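Why Does Wood Have Stripes?

6 min read

Go and find the nearest wooden thing. A table, a door, a ruler, the handle of a paintbrush, anything will do. Put your nose right up close to it. See those lines? They might be straight, or they might swoop about like ripples on a pond, and the amazing part is that nobody drew them. The tree made them, a tiny bit at a time, while it was busy being a tree!

People call the lines grain. (It has nothing to do with the grain in your toast, it just shares the word.) Once you know how to read it, you'll never look at a kitchen table in quite the same way.

A new coat every year

Every spring, a tree in a place with warm summers and cold winters wakes up and starts growing. Its branches get longer and its trunk gets fatter. The growing happens in a very thin layer just under the bark, so thin that you'd hardly notice it if you saw it, and that layer wraps the whole trunk like a sleeve.

In spring the tree grows fast. There's lots of water about and plenty of new leaves to feed, and in many trees the wood made at this time is light in colour. Later in summer the growing slows down, and the wood comes out tighter and often darker. Then winter arrives and the tree has a rest.

Light wood, dark wood, rest. Light wood, dark wood, rest. Do that year after year and you end up with a trunk full of rings, one inside the other. If you've ever seen a tree stump you've seen them. The oldest ring is the tiny one in the middle and the youngest is right beside the bark.

Think about how long that can go on. A tree that sprouted in 1719 and is still standing today has a ring deep inside it from before there were cars, or light bulbs, or zips! And a trunk with 200 rings has been through 200 springs.

Not every tree does this neatly, by the way. In hot, rainy places where it's warm all year, some trees just keep growing along and their rings can be very faint or hard to find.

From rings to stripes

So a tree has rings. But your table has stripes. Where did the circles go?

It all depends on which way you slice. Imagine a carrot. Cut straight across it and you get round coins. Cut it the long way, from the top down to the pointy end, and you get long flat pieces with lines running down them. Same carrot, different cut!

A log works like that too. The rings you see on a stump are only the ends of something much longer. Each ring is a tall, thin tube that runs right up the trunk, and all the tubes fit inside one another. When a sawmill cuts a log the long way to make a board, the saw goes through the sides of those tubes, and the sides show up as lines.

Straight lines and pointy arches

This is my favourite bit.

If the saw goes through the rings nearly square-on, heading towards the centre of the log, you get straight lines sitting close together. Woodworkers call this straight grain, and it looks very tidy.

If the saw takes a slice from nearer the side of the log, something much wilder can happen. The tubes aren't perfect, you see. A trunk is wider at the bottom than at the top, so they're more like very tall, very skinny party hats stacked inside each other. Shave a flat slice off the side of a party hat and the edge you leave behind is a curve with a point or a bend at the top. Shave a whole stack and you get curve inside curve inside curve.

That pattern is called cathedral grain, after the tall arched windows in old churches. Some people think it looks more like a mountain on a map, or a flame, or a big onion. I always see a fish.

And then there are wobbles. A trunk might lean, or bulge, or grow around a branch, and the lines in the wood bend along with it. A knot (one of those round dark spots) is the place where a branch used to join on.

You can often find straight lines and curvy ones on the very same tabletop. There's one at the bottom of this page that I could look at for ages. The wood is pale, the lines through the middle are straight and packed in tight, and over on the left they loosen up into big looping bends. Put your finger on one of the loops and try to follow it without slipping onto the next line!

Does the grain do anything?

Yes, lots!

Wood is made of tiny cells, and most of them are long and thin like drinking straws, all lying in the same direction. When the tree was alive, some of those straws carried water up to the leaves.

The straws make wood strong in one direction and easier to split in the other. That's why an axe can split a log neatly from end to end but has a terrible time chopping across it. It's also why a ruler or a cricket bat has its grain running along its length. A bat with the grain going crossways would snap on the first good hit.

Wood also swells a little when the air is damp and shrinks a little when it's dry, and it does this much more across the grain than along it. Is there a door in your house that sticks on muggy days? Now you know who to blame.

Make your own log

You need:

plasticine or play dough in two colours
a ruler with a straight edge, or a blunt table knife
a grown-up nearby if you're using the knife

1. Roll a thin sausage of the light colour.
2. Flatten some of the dark colour into a sheet and wrap it around the sausage. Now wrap a light sheet around that.
3. Keep going, dark then light, until you have 6 layers or more. Make the sheets a bit thicker at one end, so your log is fatter at the bottom.
4. Slice across the end. Rings!
5. Lay the log down and cut it the long way, right through the middle. Straight stripes!
6. Take one of the halves and shave a thin piece off the rounded side. Look at the flat part you've uncovered. Have you got arches?

If they come out wonky, hooray. Squash the log a bit before you cut it and they'll get even wonkier.

Take a rubbing

Put a sheet of thin paper on a piece of old, rough wood, like a fence board. Rub the side of a crayon gently over the paper and the lines should start to appear. Very smooth furniture usually won't work, but garden benches are great. Try a few different boards and write on the back where you found each one.

Words to keep

Grain: the pattern and direction of the lines in wood.
Growth ring: the layer of wood a tree adds in one year.
Knot: a spot where a branch joined the trunk.
Bark: the tough outside layer that protects the tree.

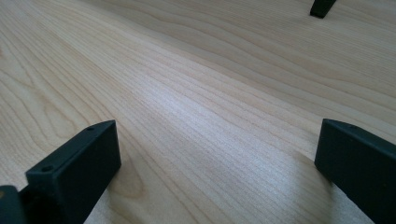 Oľga Šimek
Nature and making writer, Totwood

Oľga writes the "How Come?" pages for Totwood and has a shoebox full of crayon rubbings under her desk. Next time in March: why do leaves have veins?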